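27 October 2021

Lampshade linen, dye batch 2

The Javurik walnut dye finally gave an even brown! 400 g of hulls, 50 g of linen, simmered low and left to sit overnight – so much better than the September batch, which came out in streaks.

White shade on the table lamp, still the one to match for size: 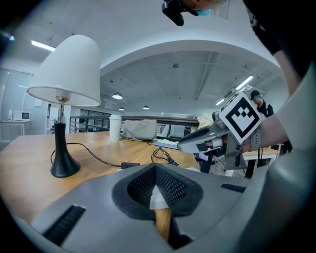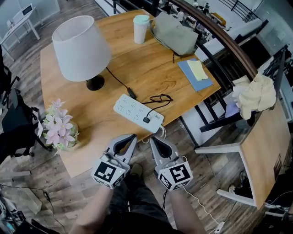
Next up

Cut a 200 mm test strip and hang it in the Cosau window to check for fading. Try the Vuvik thread on the hem too, I love how flat it lies. Order more hulls.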